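Erst die Regel, dann die Klinke

Wer einem Roboter beibringt, Türen zu öffnen, sammelt schnell Tausende Versuche. Ob sie etwas wert sind, entscheidet sich an Fragen, die lange vor dem ersten Griff geklärt sein müssen.

25. Januar 2023

Eine Tür gilt als offen, wenn sie offen ist. So stand es sinngemäß im ersten Entwurf der Prüfregeln, nach denen bei Zemar simulierte Greifversuche bewertet werden. Der Satz hielt zwei Wochen. Dann lagen Ergebnisse von zwei Gruppen auf dem Tisch, die dieselbe Aufgabe mit demselben Armmodell gerechnet hatten und deren Erfolgsquoten weit auseinanderlagen. Die eine Gruppe zählte jeden Spalt als Erfolg, die andere verlangte einen festen Öffnungswinkel.

Sorin Surdu hat die Regeln seither dreimal umgeschrieben. Die aktuelle Fassung ist 10 Seiten lang und trägt den Arbeitstitel Dulla. Sie schreibt nicht vor, wie ein Arm eine Klinke zu fassen hat. Festgelegt wird, was vor dem Lauf aufgeschrieben sein muss: Startstellung des Arms, Öffnung des Greifers, Reibwerte am Beschlag, Zeitlimit und der Zustand, der als Erfolg zählt. Wer einen dieser Punkte nachträglich ändert, muss die ganze Reihe neu rechnen.

»Am meisten gestritten haben wir über den Abbruch«, sagt Surdu. Bleibt ein Finger am Türblatt hängen, kann man den Versuch als Fehlschlag werten oder ihn als ungültig streichen. Gestrichene Versuche tauchen in keiner Quote auf. In Dulla gibt es deshalb keine ungültigen Läufe mehr, außer die Simulation selbst stürzt ab, und auch das muss vermerkt werden.

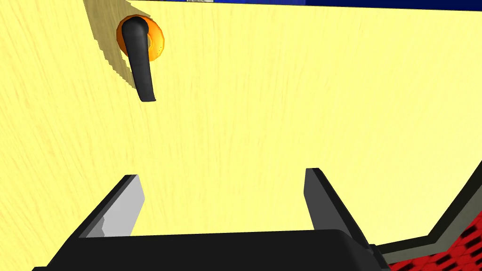 Für Hebelgriffe verlangt die Regel getrennte Wertungen. Das Annähern, das Fassen, das Drücken und das Aufziehen werden einzeln protokolliert. Eine Gesamtquote darf angegeben werden, aber nur zusammen mit den Einzelwerten. Das macht die Tabellen länger und den Vergleich leichter. Bei Bumen, einem Zulieferer für Greiftechnik, fiel auf diese Weise auf, dass ein Verfahren mit guter Gesamtquote fast alle Fehler beim Fassen machte. Die Entwickler hatten vorher monatelang an der Zugbewegung gearbeitet.

Eine Reihe umfasst mindestens 3000 Läufe. Variiert werden Griffposition, Lichtrichtung und Farbe der Flächen, jeweils in Grenzen, die vorab hinterlegt sind. Die Farben sind dabei absichtlich kräftig und decken sich kaum mit dem, was in einer Wohnung oder einem Büro verbaut ist. Ein Verfahren, das nur silberne Klinken auf weißen Türen findet, soll früh auffallen.

Umstritten bleibt die Kraft. In der Simulation kostet es nichts, wenn der Arm zu fest drückt. An einer echten Tür verbiegt sich der Drücker, oder der Arm schaltet ab. Dulla begrenzt deshalb das Moment am Griff und wertet jede Überschreitung als Fehlschlag, auch wenn die Tür danach offen steht. Im Team von Arthur, dem Prüfstand für Versuche mit echter Hardware, hält man die Grenze für zu großzügig. Surdu will sie erst senken, wenn genügend Vergleichsmessungen vorliegen. Bislang sind es 10.

Der Übergang auf den Prüfstand ist ebenfalls geregelt. Ein Verfahren wird dort nur zugelassen, wenn es 3 vollständige Reihen mit unterschiedlichen Startwerten durchlaufen hat und die Protokolle offenliegen. Beim ersten echten Lauf ist die Geschwindigkeit gedrosselt, und eine Person steht am Nothalt. Ausnahmen für bereits bekannte Arme gab es bis November, danach wurden sie gestrichen.

Die nächste Fassung soll Drehknäufe und Schiebetüren aufnehmen. Für Knäufe liegt ein Entwurf vor. Bei den Schiebetüren fehlt noch die Einigung darüber, ab welcher Strecke eine Tür als geöffnet gilt.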